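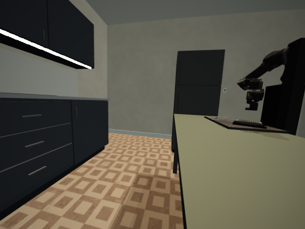 Cozinha com armários escuros, faixa de luz sob os módulos superiores e mesa comprida em tom amarelo-azeitona. Imagem gerada por computador.

Iluminação sob armários: associação revê recomendações para bancadas de cozinha

22 de abril de 2025

A Meretov, associação técnica que reúne projetistas e instaladores de iluminação residencial, publicou esta terça-feira a segunda edição do seu guia para iluminação linear de bancadas. O documento substitui a versão anterior e altera três pontos: o nível mínimo de iluminância sobre a superfície de trabalho, a posição da fita em relação à face frontal do armário e o modo de ensaio dos difusores.

O valor de referência para a zona de preparação passa a ser de 500 lux, medidos no plano da bancada, com a iluminação geral desligada. A edição anterior admitia 300 lux e permitia somar a contribuição do teto. Segundo Lorraine Bainbridge, coordenadora do grupo de redação, a soma produzia resultados pouco úteis. "O utilizador está de costas para a luminária do teto e projeta sombra sobre a tábua. O valor calculado existia no papel e desaparecia assim que alguém se punha a trabalhar", afirma.

A revisão assenta numa campanha de medições realizada em 809 cozinhas de habitação coletiva, todas com armários suspensos e fonte linear instalada na face inferior. Em cada uma foram registadas leituras a meio da bancada, junto à parede e junto ao bordo frontal. A maior dispersão foi encontrada no bordo frontal, sobretudo em instalações com a fita encostada à parede.

O guia recomenda agora que o perfil seja montado no terço anterior do armário, com o feixe orientado para trás. A posição recuada continua a ser aceite em obras de renovação em que a passagem de cabo não permita outra solução, desde que a iluminância no bordo não desça abaixo de metade do valor medido ao centro. Derek Whitlock, responsável pelas medições, observa que a montagem avançada exige uma aba de ocultação, pois de outro modo a fonte fica visível para quem está sentado à mesa. A altura mínima da aba é fixada em 25 milímetros para perfis com difusor opalino e em 40 milímetros para perfis com difusor transparente.

Temperatura de cor e acabamentos

Para a temperatura de cor, o texto indica o intervalo entre 3.000 K e 4.000 K, sem preferência por qualquer dos extremos. O índice de restituição cromática geral não deve ser inferior a 90, e o fabricante deve declarar também o valor R9, relativo ao vermelho saturado. A ausência desta declaração era, de acordo com o grupo de redação, a lacuna mais frequente nas fichas técnicas consultadas.

Um anexo novo trata da refletância dos acabamentos. Frentes escuras e paredes claras podem coexistir sem correção do projeto, desde que o revestimento entre a bancada e os módulos superiores tenha refletância igual ou superior a 0,5. Quando também esse painel é escuro, o guia manda aumentar o fluxo por metro em 30 por cento. Superfícies polidas merecem uma advertência separada: a imagem dos díodos refletida numa pedra brilhante é percebida como uma sequência de pontos, mesmo com difusor, se a densidade da fita for baixa. O limite inferior fica em 120 díodos por metro para bancadas brilhantes. Nas bancadas mate não é imposto qualquer limite.

Aicha Soliman, autora do anexo, refere que a maioria das reclamações analisadas dizia respeito a reflexos e não à falta de luz. "O instalador media, o valor estava correto e o cliente continuava insatisfeito. Faltava um critério para o brilho refletido", explica. O método proposto recorre a uma leitura de luminância feita a 1,50 metros de altura e a 60 centímetros do bordo da bancada.

Ensaio dos difusores

O ensaio de envelhecimento dos difusores em policarbonato e em acrílico foi alongado. A amostra permanece agora em funcionamento contínuo durante 200 dias, com o perfil fechado e a fonte à corrente nominal. No final, a perda de transmitância não pode exceder 5 por cento e o desvio cromático deve manter-se dentro de três elipses de MacAdam. A exposição a vapores de gordura, que na edição anterior era opcional, passa a ser obrigatória para produtos destinados a montagem a menos de um metro da placa de cozedura.

Os ensaios de validação foram efetuados no laboratório da Drotolov. Ksawery Tomaszewski, engenheiro da empresa, indica que o acrílico apresentou melhor estabilidade cromática e que o policarbonato resistiu melhor à deformação junto às fontes de calor. O relatório não recomenda um material em detrimento do outro e remete a escolha para a distância à placa.

A alimentação elétrica mereceu poucas alterações. Mantém-se a recomendação de 24 V para troços superiores a três metros e a exigência de que a fonte de alimentação fique acessível sem desmontagem do armário. Foi acrescentada uma tabela de quedas de tensão para condutores de 0,75 e 1,5 milímetros quadrados - a versão anterior limitava-se a remeter para os dados do fabricante.

Reações e calendário

A Van der Merwe, que fornece perfis de alumínio para mobiliário de cozinha, confirmou que vai adaptar a sua gama à nova altura da aba. A empresa calcula que alguns 2 por cento das referências em catálogo sejam retirados, na maioria perfis de sobrepor com menos de oito milímetros de espessura. Bradley Pickering, diretor técnico, considera o prazo exequível, mas aponta reservas quanto ao ensaio de gordura. "A composição do vapor está definida, a forma de o aplicar à amostra está pouco detalhada. Dois laboratórios podem chegar a resultados diferentes com o mesmo produto", diz.

O grupo de redação reconhece a observação e prevê publicar uma nota de esclarecimento em agosto, acompanhada de uma folha de cálculo para a verificação da iluminância por troço. Até essa data, os relatórios de ensaio emitidos ao abrigo da primeira edição permanecem válidos. Os projetos já entregues não precisam de ser revistos.

A verificação em obra será feita por amostragem nos empreendimentos com mais de vinte fogos. O procedimento requer um luxímetro com calibração inferior a doze meses e um registo das leituras nos três pontos da bancada, acompanhado da temperatura ambiente. A Runer, distribuidora de instrumentos de medição, disponibilizará um modelo de registo compatível com os formulários do guia.

O documento está disponível para os associados em formato eletrónico. A edição em papel, com as tabelas de refletância impressas em separado, pode ser encomendada junto do secretariado da Meretov.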